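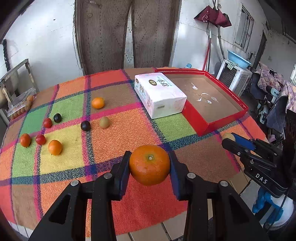

Do I need to know anything about robots to apply?
None at all. If you've ever packed a fruit box, stocked a produce shelf or sorted a kitchen drawer the way you like it, you've got the background I'm after, and the rest we'll teach you in your first couple of shifts.

So, hello! I'm Kristýna Pešek and I look after the people side of the packing floor at Nanard. We do mixed fruit boxes for offices, schools and a few cafés out past Bedton, and right now I'm looking for 2 packers who'd like to split their week between ordinary packing and teaching. The teaching part means doing the job with a pair of hand-held grippers in place of your fingers, over and over, so that the arms on line two can learn from how you do it. Slow at first. Kind of maddening, to be truthful, and then one morning you pick up a plum without thinking about it and you feel like a genius.

I should tell you how we got to this point, seeing as people always ask me at the interview. We put in our first two arms in October. They lift and stack full boxes, and I don't know a single person on the floor who misses lifting and stacking full boxes (my own back sends its thanks). What the arms couldn't do was the fiddly stuff, the choosing and placing, and that's the bit our packers are really good at. Georges Akl has been packing here longer than I've been anywhere, and he was dead against the whole business. He now spends his mornings with the grippers and his afternoons arguing with the engineers from Itberg over how you hold a ripe pear. They listen to him, too, and they changed the finger pads after he'd had a go at them!

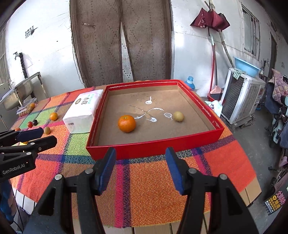 Pay is the first thing I'd want to know, so let's get to it. Teaching hours are paid at the packer rate plus a skills loading, and your rate does not drop on the days you're back on the ordinary line. We had a proper fight over that last bit and Kagiso Botha, our delegate, won it. You won't be doing giant piles of produce either: a session is small stuff on a table, like a mandarin and a little greenish-yellow fruit in a red cardboard tray, with a plum, a kiwi and a cherry tomato still out on the cloth. Squeeze too hard and you bruise it, go too soft and you drop it, and every one of those is a different squeeze. We don't mark you down for drops. The engineers like to have some of those as well.

A session runs 90 minutes and then you're off the grippers for the rest of that half of the day, no exceptions, even if you're having a lovely time. It's your wrists I'm thinking of. Zdeňka Vaněk does our health and safety and she'll set up your table height with you before you start.

Now, the question under all the other questions: are you training the thing that takes your job? I get it, I asked the same. What I can give you is what's in writing. Until the end of the current agreement there are no layoffs on the floor tied to the arms, and if line two does more, people move to ordering, quality or teaching, with paid training. After that agreement we bargain again and I can't promise you how it goes. I'd sooner say so here than have you hear it in the lunchroom. Some things have changed already. There's less chatting on line two than there used to be, because the stations are further apart, and a few people have moved back to line one for that reason alone. That's fine by me.

What I'd like from you:
Steady hands and a fair bit of patience
Okay with standing, though we've got stools
Happy to have your gripper work recorded (we go over the consent form together, and you can pull out of teaching and stay on as a packer)
Willing to say when something's daft

Left-handers, please do apply. All our teachers so far are right-handed and it shows.

Shifts are mornings or afternoons, your pick where I can manage it. There's a $600 bonus once you finish your probation, a staff fruit box every week, and a bus from Bedton station.

To apply, drop a note at the front office or ring and ask for me or Oldřich Holub. A few lines on what you've done with your hands, paid or not, is plenty. Knitting counts, fixing bikes counts. Get it to us by 31/03/2021 and we'll have you in for a try-out on the grippers, paid, before either of us decides anything. Wear closed shoes and come hungry, there's always fruit left over.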